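Watia Canvas Tote, Cream with Dark Green Handles

Item 1007

In stock. Posted from our Cumisberg shop, where the kettle is always on and the parcel tape is always missing.

A bag is a bag, and we have tried hard not to write a poem about this one. It is cream canvas with dark green handles, it carries things from one place to another, and it has no pocket for your phone. We did ask Watia about a pocket. They sent us a very polite letter.

If you have owned the Dinsa tote, which we sold for years and still get wistful emails about, the Watia is a bit stiffer and a good deal less floppy when you put it over your shoulder. It will still flop on a table. All canvas does, and anyone who wants a bag that stands to attention should look at the Drolteo crate bag, which has a board in the bottom and the manners of a suitcase.

Details
Colour: cream, dark green handles and patches
Handles: 2, long enough for the shoulder over a winter coat
Weight limit: 30 lb, by which point you will be the one giving way
Lining: none
Closure: none
Pocket: see above

Washing
Cold wash, inside out, on its own the first time. The green can wander a little and your white shirts won't thank you. Dry it flat and iron it while it is still damp, if you are the sort of person who irons bags. It will shrink slightly whatever you do, so please don't send us a photo of it next to a ruler.

Cream canvas on a white table.

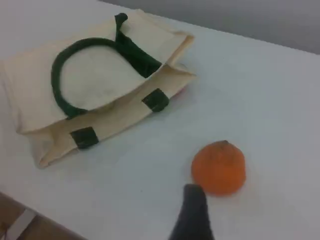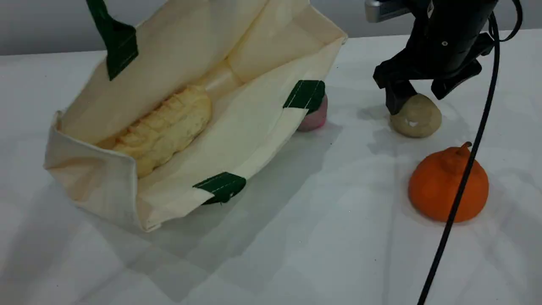 Most of the questions we get are about what fits. The answer is a normal top-up shop: milk, a few tins, something green that you mean to eat. Put the tins in first and the soft things last, a rule everyone knows and breaks by the second aisle. Long items go in on the slant, as the pale yellow loaf does in the second picture, and with the bag on its side you can get at them without emptying the lot. Baguettes will stick out of the top and make you look as if you are in a film. The green patches at the rim are there for the handles, which take all the strain on the walk home, and if one ever comes unstitched in normal use we will mend or replace the bag. Being shut in a car door doesn't count as normal use, though we do hear about it more than you would think.

Refills, spare handles and the smaller lunch size are listed separately. The lunch size is item 762 and comes in the same cream, also without a pocket.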